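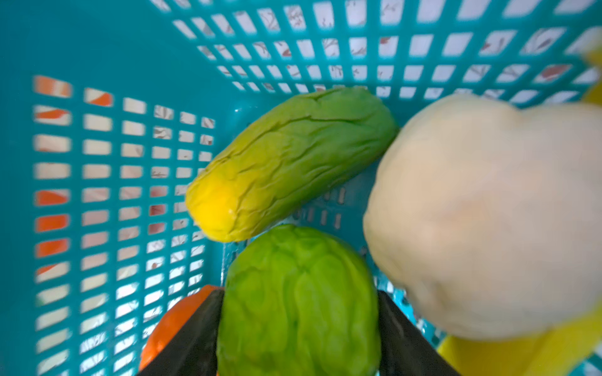 ハリエット・グリーンバーグさんからの返事では、塩の割合は野菜だけの重さに対してではなく、水を足した全体の重さに対して計算するべきで、先週の私のノートの書き方では、どちらのことか読む人にはわからないそうである。そのとおりだと思う。読み返してみると、私は「塩3.8%」とだけ書いていて、何に対する3.8%かをどこにも書いていない。

七月、金曜。午前は雨、午後は曇り。作業場の中はかなり蒸し暑い。

きゅうりの塩水漬け、二回目の仕込みの記録。一回目の記録の訂正もここに一緒に書く。

まず一回目のこと。
きゅうりの重さ、3696グラム。両端を落とした後の値。
塩、141グラム。粗塩、リッジウェイの店の袋のもの。
水、きゅうりと同じ重さ。沸かしてから冷ました水道水。
かめ、ゼキスの白い陶器、大きい方。
中の重し、432グラムの平たい石を一つ。

141を3696で割ると0.038になる。つまり野菜に対しては3.8%で、ノートの数字は計算としては間違っていない。しかし全体に対して計算しなおすと、きゅうりと水と塩を合わせて7533グラムなので、塩は1.9%に少し足りない。目標にしていたのは全体の3.5%以上だったから、半分ほどの塩で仕込んでしまったことになる。

どうしてこうなったかというと、私が手本にしたのは白菜の漬け方の紙で、あれは水を足さない。野菜から出る水だけで漬ける場合は、野菜の重さだけで計算してよい。その紙の割合を、水を足す漬け方にそのまま使った。紙は棚の内側に貼ってあるので、今日、余白に「水を足さない場合」と鉛筆で書き加えた。

一回目の結果。
漬けてから五日目の朝に開けた。液は白く濁り、においは酸っぱいが、いやなにおいではない。pHはジュラーの試験紙で4と5の間の色に見えた。試験紙の色は蛍光灯の下と窓のそばで違って見える。私は窓のそばで読むことにしているが、この日は曇りだったので自信がない。
きゅうりを切ると、種のまわりがやわらかく、細いものは中に穴があいていた。皮の近くはまだ歯ごたえがある。ラファティ・ビジャヌエバさんは「食べられないことはないが、もう一本とは言わない」という評価だった。私も同じ意見である。上の方のものほどやわらかかった。
液の表面には薄い白い膜が出ていた。しわの寄り方から見ると産膜酵母だと思うが、顕微鏡では見ていない。ふわふわした毛のようなものや、色のついたものはなかった。膜の出たかめの中身は、測定用に取った分のほかは全部捨てた。

ハリエットさんの意見では、やわらかくなった原因は塩の不足だけではなく、花のついていた側の端を切る量が少なかったこともありうるという。花の側には組織をやわらかくする酵素が多いそうだ。私は両端を同じように薄く切っていたが、どちらが花の側かを区別していなかった。今回は花の側を五ミリほど切り、へたの側は少しだけにした。へたの側はつるについていた方で、切り口が乾いて丸くなっている。見分け方がわからないうちは時間がかかったが、十本ほどで手が覚えた。

ここから二回目。

比べやすいように、重さは全部一回目と同じにした。きゅうりは最後の一本を短く切って3696グラムに合わせた。余った切れ端は昼に食べた。水も同じ重さ。塩だけを倍にして、141グラムを二回量って入れた。全体に対して3.7%弱になる。きれいな数字ではないが、倍という関係の方が後で考えやすいと思った。

手順。
一、きゅうりを流水で洗い、冷たい水に一時間つける。
二、花の側を切る。
三、塩を量る。はかりは使う前に分銅で確認した。ずれなし。
四、塩を少量のぬるい水で溶かし、残りの冷たい水と合わせる。溶け残りがないことを、かめに入れる前にボウルの底で見る。
五、かめの底にぶどうの葉を敷き、太いきゅうりから順に立てて詰める。
六、にんにく三かけ、ディルの花を一つかみ。とうがらしは入れない。
七、塩水を注ぎ、葉をもう一度かぶせ、石をのせる。
八、ふたの溝に水を張る。

石は前回と同じ432グラムのもので、煮沸してから使った。今回は浮き上がろうとする力が前より強いように感じた。塩水が濃くなれば浮く力が大きくなるのは当然だが、手で感じるほどの違いかどうかは疑わしい。詰め方がゆるかったのかもしれない。石が少し傾いたので、いったん取り出し、葉を二枚増やして平らにした。次に町へ行ったとき、もう少し重い石か、半円形の重しを二つ買いたい。レストナッハの陶器の店に半円形のものがあったと思う。

ふたの溝の水について。前の仕込みのとき、ほぼ46時間で溝の水がだいぶ減っているのを見つけた。夜の間に空気が入ったかどうかは、はっきりしない。膜が出た原因がこれだという可能性もある。その場合、塩の量とは別の話になるので、今回の比較は少し弱くなる。溝の水は朝と夕方の二回確認し、減っていたら足す、と決めた。足した人はかめの横の紙に印をつけてください。量は書かなくてよいです。

置き場所は北側の棚の下の段。最高最低温度計を隣に置いた。一回目は温度計を上の段に置いていたので、記録した温度はかめの温度より高かったはずである。どのくらい高いかは今から調べようがない。一回目の温度の欄には横線を引いて、「参考」と書きなおした。

ラファティさんから質問があった。一回目と二回目で、塩と端の切り方と温度計の位置を同時に変えたら、何が効いたかわからないのではないか、というもの。正しい質問だと思う。温度計の位置は中身に影響しないが、塩と端の切り方は両方とも効く可能性がある。本当は小さい瓶を四つ使って、塩が少ないものと多いもの、端を切るものと切らないもの、と組み合わせるのがよい。瓶はあるが、同じ太さのきゅうりがそろわない。畑のものは今週から急に太くなってきた。来週、細いものが採れたら瓶で試す。大きいかめの方は、まず食べられるものを作ることを目標にして進める。

塩水の濃さの測り方についても書いておく。漬けはじめの塩水は、きゅうりの中の塩分とまだつりあっていない。今日の塩水だけを測ると7%を超えるはずで、これが数日かけて全体の値に近づく。一回目の三日目に塩分計で測って「2.4」と出たとき、私は機械がこわれていると思ってノートに疑問符を書いた。今計算してみると、つりあう途中の値としておかしくない。機械に悪いことをした。疑問符は消さずに、横に今日の計算を書いた。

言葉のことを一つ。私は「漬ける」と「浸ける」をノートの中でまぜて使っていた。ハリエットさんの持っている本では、塩や酢で味や保存のためにするのが「漬ける」で、ただ水に入れるのは「浸ける」だという。上の手順の一は、迷ったのでひらがなにした。

これからの予定。
三日目の朝、液の色と泡を見る。ふたは開けない。
五日目、開けて一本取り出し、pHと塩分。切り口も見る。
七日目、ラファティさんとハリエットさんに味をみてもらう。どちらが一回目かは、今回は比べるものを捨ててしまったので関係がない。次からは一回目の分を冷蔵庫に一本残す。

追記、夕方六時。溝の水は減っていない。ふたのふちから小さい泡が一つ出るのを見た。発酵にはまだ早いので、詰めたときの空気だと思う。葉の入っていた袋をかめの上に置いたままにしていたので、片づけた。試験紙の残りが少ない。注文のメモに書いた。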